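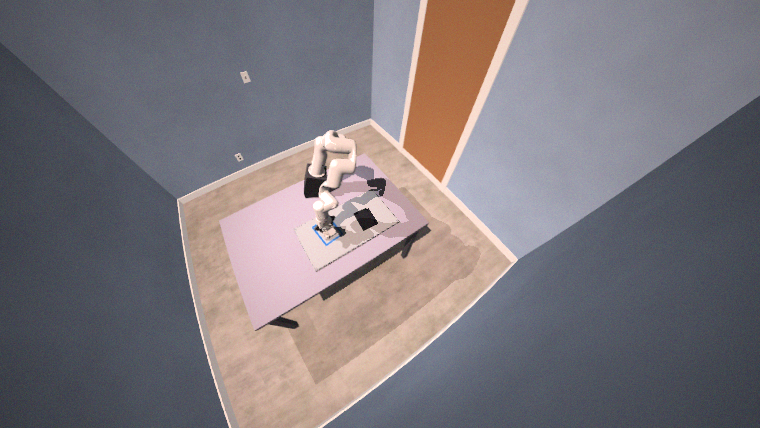

Group loan vs. individual loan after a mill closure

heddle_21
The Mokberg mill closed in July. Eleven of us from the finishing floor want to start a small felt workshop. The Heketti fund offers a group loan: $2000 per member, joint liability, no collateral, first payment due in 20 weeks. The Gellina credit union offers individual loans at a lower rate but wants equipment pledged. Which one fits seasonal income better?

tarn_ledger
The group loan, if the payment schedule can be moved. Felt sells in fall and winter. Equal monthly payments will drain your cash by spring. Ask for a schedule with interest only from March through August. 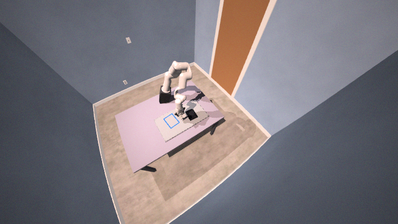 drawloom
Joint liability is the term to read first. If one member stops paying, the other ten cover that share, and most agreements set no limit on it. With pledged equipment, the loss stops at the equipment plus whatever shortfall the contract allows. List each item the way a lender would: the white arm in the picture and the black block it stands on would go down as one line, base included, and the table as a separate line. Do the same with your carding machine and its stand.

heddle_21
The carding machine is used and has no papers. Does that rule it out?

drawloom
Not always. Get a signed bill of sale and a written appraisal.

tarn_ledger
I disagree on the pledge. Used textile machines sell for very little at auction. Gellina will discount the appraisal, and you may end up borrowing too little to buy wool. Joint liability is a real risk — but you can write a reserve rule into your own agreement. 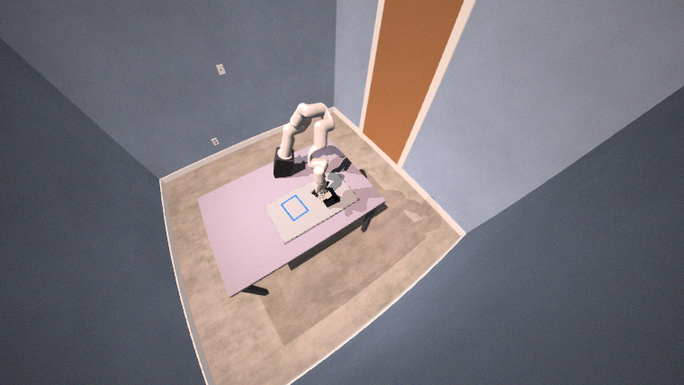

White arm on its black mounting block at the rear edge of the table.

plyweight
Our group in Kwiatkowski used a reserve rule. It covered one default and would not have covered a second. Keep the reserve in a separate account with two signatures.

heddle_21
I will ask Heketti about the interest-only months and post the reply.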